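Going solar, slowly

The inverter went in on a Wednesday, which I remember because it was also bin day and the bakkie was parked across both bins. Tshepo Van der Merwe, electrician, father of three and owner of the longest ladder in Gumede, had promised to be finished by lunch. He did not say which lunch.

I'd spent most of May reading about panels. My wife says I became difficult to sit next to. I can now tell you more than you want to know about tilt angles, and I have opinions on roof hooks – strong ones, formed entirely on the sofa.

In the end we took the Vimero kit: nine panels, one battery, and a manual translated by somebody in a hurry. The Trundodov was cheaper, but its battery wanted a whole wall of the garage to itself, and the wall already belongs to my bicycles.
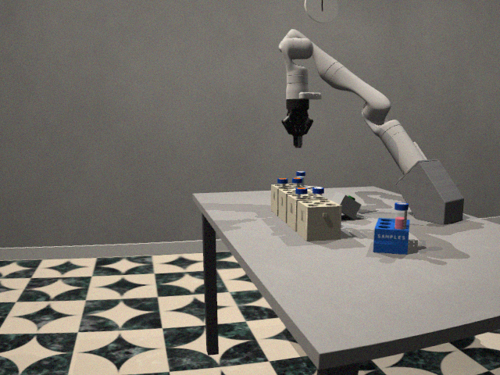
What the forms said

The wiring was the easy part. Then came the municipality, which would like to know that you own a solar system, and would like to know it on paper, twice. My first application came back because I had written 40 in a box that wanted 173. I still couldn't tell you what either number does.

What the meter says

On a clear day the panels manage everything except the kettle and the oven together. The app sends me a cheerful message when we pass 2000 watts, and I have caught myself going outside to look at the roof, as if it might wave back.

Next job is the geyser timer, once Tshepo comes back for his ladder.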